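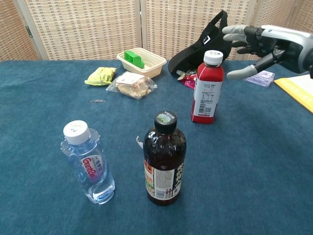 Bottles, packets and oddments on the table, ready for sorting.

How to clear a mixed table of drinks and snacks

By Pramila Singhal, November 2024

Most shared tables end up with the same mix on them: a few bottles, a packet or two, a plastic tub, and small bits that belong somewhere else. The method below works for a side table at home or in a meeting room. You need one bag with a handle, one tub and a cloth.

1. Start with the bottles

Check each cap before you move anything. Turn it until it stops, then tip the bottle slightly over the sink. A screw cap that looks shut can still be a quarter turn short.

Put the bottles in order of weight. Glass goes into the bag first, standing up, against the side seam. Plastic bottles go next to it. A ridged or grooved bottle is easy to grip but will dent if glass leans on it, so put a folded tea towel between the two.

Part-used water bottles look alike after an hour. Write a name on the label or pour the water on to a plant.

2. Deal with the food

Bread and biscuits in clear bags should be closed with a clip or a knot. Fold the top over twice if there is no clip. Leave the label showing so you can still read the date.

Pick up crumpled packets and feel whether there is anything left inside. If there is, fold down the top and stand the packet in the tub. If not, bin it.

3. Use the tub for small things

Paper clips are the ones to watch. On a carpeted or felt-covered top they sink into the pile and you only find them with your sleeve. Run your palm flat across the surface from back to front, then drop whatever you find into the tub.

Loose plastic blocks and toy parts can go in as well. Keep them apart from open food – a small bag inside the tub will do.

4. Clean the top

Shake out the cloth and wipe hard surfaces with warm water and a drop of washing-up liquid. Carpeted tops need a stiff brush or the small nozzle on the vacuum cleaner. For a spill of red drink, blot with cold water and do not rub.

If you keep a folding screen behind the table, move it forward and brush along the back edge too. Crumbs collect there.

5. Pack the bag

Stand the bag on the floor to load it. Lift it once by the handle before you set off, and if it tips, move the glass bottle nearer the middle. The tub goes on top, lid on if it has one.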